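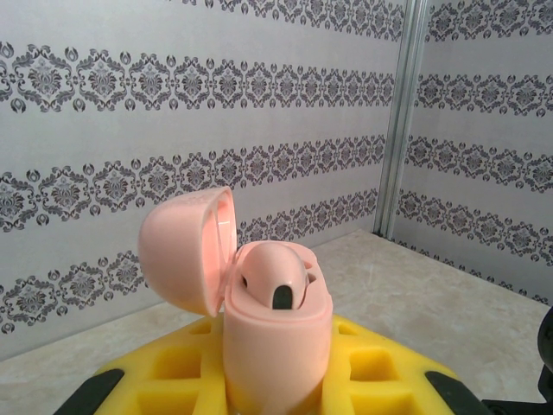
Figure 1. Earbud charging case in its foam holder, lid open, at the small-object station.

Safe Handling Practice for Bench Robots
Interim report to the Flulico Fund
Submitted by the Kullier project office, Jan 31, 2025

1. Purpose of this report

The Fund asked for an account of progress at the end of the first stage of the grant. This report covers the drafting of the code of practice, the trial of that code at the two participating sites, the incidents recorded and the use of the grant to date. It should be read with the work plan agreed at the outset, whose numbering is followed where possible.

2. Background

Kullier was awarded the grant to write and test a code of practice for small robot arms working on tabletops with household and personal goods. Existing rules at the sites had been written for larger machines behind fixed guards. They said little about how an object should be held, who may reach into the working area, or what should be written down when an attempt is stopped. The Fekavmont site had its own two-page notice. The Pons site relied on verbal instruction at the start of each shift.

3. The draft code

The draft now contains 58 clauses in five parts: preparing the station, fixing the object, running the task, stopping and restarting, and keeping records. Both sites have worked to it since the autumn.

The part on fixing the object has changed most. The first version required only that objects be "secure". Operators at the two sites read this differently, and results could not be compared. The present wording is as follows:

Clause 17. An object that is to be opened, closed, filled or emptied by the robot shall be held in a shaped holder or by an equivalent means approved by the station lead.

Clause 18. The holder shall leave all moving parts of the object free through their full travel.

Clause 19. The holder shall be of a soft material wherever the gripper may touch it in normal use.

Clause 20. The starting state of the object, including the position of any lid and the number of loose parts present, shall be entered in the log before the task begins.

The station in Figure 1 uses a yellow foam block with a recess for the body of the case. The case stands upright and its hinged lid is clear of the foam. Under Clause 20 the starting state for an object of this type must include whether the lid is open and which earbuds are in place. Incomplete entries of this kind were the most frequent fault found in the first review of logs.

4. Trial at the two sites

The trial took in 378 logged sessions. Of these, 124 were held at Pons, where the second station was opened later than planned owing to a delay in the electrical inspection. The remainder were held at Fekavmont.

Sessions were checked against the code by a reviewer from the other site. This arrangement has worked well, although travel took more staff time than had been allowed for. We propose to carry out half of the remaining reviews from the written logs alone.

5. Incidents and stoppages

There were no injuries. Reviewers recorded 14 stoppages that met the definition of a reportable event. Most concerned a hand entering the working area while the arm was powered but still. The draft allowed this during resetting, and the sites had come to treat a still arm as a stopped one. Clause 31 has been rewritten so that the hold button must be pressed and its light checked before any object is replaced by hand.

In two cases a holder moved on the tabletop during a task. The code now asks for the holder to be tested by hand at the start of each session and again after any change of object. The means of keeping it in place is left to the site.

6. Training

All operators at both sites have completed the short course. The written test was found to be too long, and several questions dealt with equipment that neither site owns. A shorter version is in use at Pons and will be taken up at Fekavmont once the present group of trainees has finished.

7. Use of the grant

Spending is within the agreed total. Staff time is slightly over the forecast for the reasons given in section 4. The materials heading is underspent, as foam holders were cut on site and not bought in. We ask the Fund's permission to move the unspent sum to staff time.

8. Work remaining

The second draft will be sent to both sites for comment once the Fund has replied to this report. The matters still open are the treatment of fragile objects, the length of time for which logs should be kept, and whether one operator may oversee two stations. Fekavmont favours allowing this with conditions. Pons does not, and the present draft keeps to one operator for each station until the question has been settled.

The final code and the closing report are due in May.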